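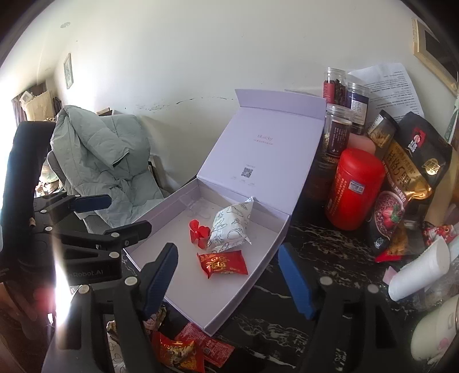 Is a hand-held gripper kit worth buying if you already own a teleoperated arm?

For tabletop packing tasks, the kit pays off once you need more than a few dozen demonstrations per task, and below that the arm you have is fine.

I have had the Mutham kit on my desk since August, and I put off writing this until I had run the same job on both setups. The job is gift packing: small wrapped items picked off a dark marble-patterned table and placed in a shallow box with a hinged lid. It is a dull task with enough variety to be useful. Candy packets are flat and slick. Pillow packs give when squeezed. A folded flower ornament has to be taken lightly or it comes out creased.

The kit is sold with the handle, two fingers, spare pads, a charging cradle and a license for the Voicu software, which does the syncing and export. Setup took me 17 minutes, most of it the finger width calibration. The manual has you close the fingers fully before powering on. Do that. I skipped it once and every width value in the session was offset by 2 mm.

Results for one afternoon, same operator (me): 93 usable episodes with the handle. On the arm, over the same number of hours, I have never come close to that. Voicu rejected eight more for lost tracking, all of them fast moves toward the window side of the room, where glare gets into the view. Lowering the blind would probably fix most of it. I have not tested that yet.

The pads are the best part of the hardware. They are soft enough to hold a foil packet by its edge and they wipe clean. The linkage is stiff, with no play I could feel at the tips. The trigger spring is too heavy for long sessions, and Retno Nugroho, who has smaller hands than I do, switched to a two-handed grip before her first break. Mutham lists a lighter spring as an accessory. It should be in the box.

Export is where I would push back. Voicu writes its own container format, and the converter drops the trigger signal unless you set a flag that appears only in the changelog. Hervé Hoarau found it for me after I had converted a full session without it. Support answered the next morning and confirmed the flag — no word on changing the default.

I also tried the Kisow handle for comparison. It is lighter and the trigger is better, but the fingers open less and thick pouches are out of reach. If you only handle small parts, get that one. For mixed groceries and packaging I am keeping the Mutham.

Next I want to try closing the lid as part of the same episode.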